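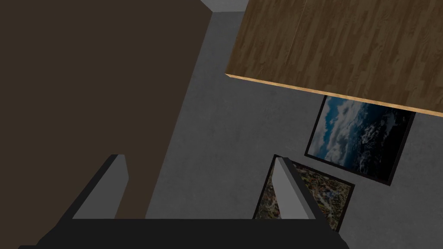 4. Shared prayer rooms and who shows up

Field notes for this section come from two sites, the Murnino meeting house and the Tarnska interfaith center. Visits ran in June, with a short return trip in October 2023. Coding was done by hand, one coder, so treat the categories as loose.

4.1 Attendance across traditions

Both sites host a monthly open prayer hour. Format differs. Murnino rotates the lead tradition each month and prints the readings ahead of time. Tarnska has no fixed lead – people speak when they want to, and long silences are normal. We sat in on 15 sessions in total. At Tarnska up to 23 people came to a single session, fewer when it fell close to a holiday of one of the larger groups.

Most who came belonged already to a congregation somewhere else. This matches the "second home" pattern proposed in the Nendon survey (mailed to 1,000 households, low return rate, see Section 2). Few came without any tie. Those who did mostly came with a friend and tended to stay near the back, then leave before the tea.

4.2 Thresholds

Interviews kept returning to the matter of entering. Shoes on or off, head covered or not, whether to greet people or stay quiet. Newcomers said the doorway was the hardest part, harder than the prayers themselves. Several regulars at Murnino said much the same about there first visit. We use "threshold" in the sense of Bermúdez: a point where two sets of house rules meet and a visitor has to pick one (Fig. 2).
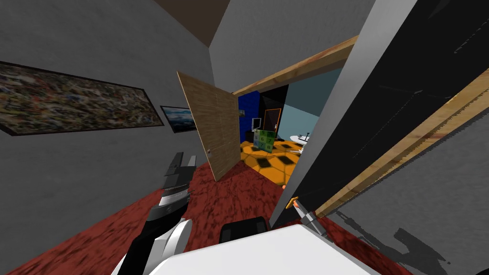

Figure 2. Partly open door between two interior spaces, simulated view.

Two responses stood out. At Murnino a greeter stands inside and tells each person what is expected. At Tarnska nothing is said and people copy whoever is in front. Greeting cut down on worry but some found it pushy, older members especially. Copying was seen as gentler – though it broke down when 2 newcomers arrived together and copied each other.

4.3 Limits

Small sample, both sites in the same region, both friendly to research. No youth groups were interviewed. Notes from the first Tarnska visit are thin becuase writing during the silence felt wrong, and were filled in afterwards from memory. Codes for "welcome" and "hospitality" overlap and were merged in the tables for Section 5.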